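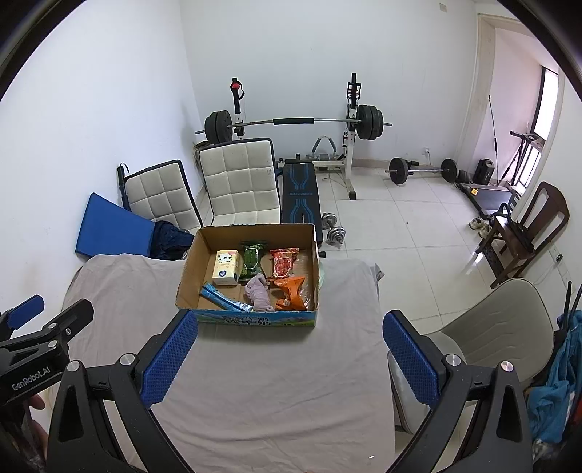 2021-01-08
By Jailson Guimarães

Speaker notes: two weeks with the Kinel hand-held kit

Start slow. Say hi, thank Sorneck for the loan, then straight in.

This is the part I love: you teach a packing job with your own hands! No arm to bolt down, no safety cage, just you, the grippers and a box of snacks. The blue pads have a texture to them, and I got on with them really well - thin bags, small cartons, even a crumpled cloth.

Mention the room. I work at home, next to the weight bench, and I think that's the best argument for this kind of kit. You set it down on whatever table you have and go.

Numbers, quickly. I logged 507 packing runs, and the loan plan allows 2000, so I had plenty left over. Setup took me two evenings (the second one was all cables, my own fault).

Gripes, be fair here. The grip is tiring after a long stretch, and the Clirkell export tool is slow with big batches. Arain's tool was quicker when I tried it in June, but I liked its handles a lot less.

PAUSE for questions on price - send people to the Sorneck desk, I don't have the current list.

Then pass the kit along the front row and let people squeeze it. Open the jaws all the way first, so they get a feel for how wide they go. Last bit: how to sign up for a loan, form is on the back table.

Contact: Jailson Guimarães, c/o Sorneck | © 2021 | Back to top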